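Tellach Chores and Shop Tasks, data card

Can machines do everyday handwork yet? This set gathers 118 tasks, from folding towels to sorting bolts. Suturing was added in December as the hardest kind of sewing we could get. 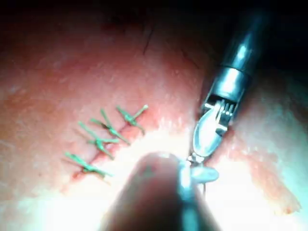
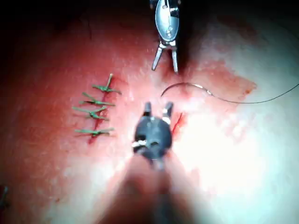
Suturing task, two views. Four green stitches closed in each.

Short answer so far: partly. Of 33 household tasks, 13 run without help. Needle work still needs a person at the controls.

Contact: Larasati Gunawan (data), Corrado Mancuso (suturing)

Known gaps: no force readings for Akgate.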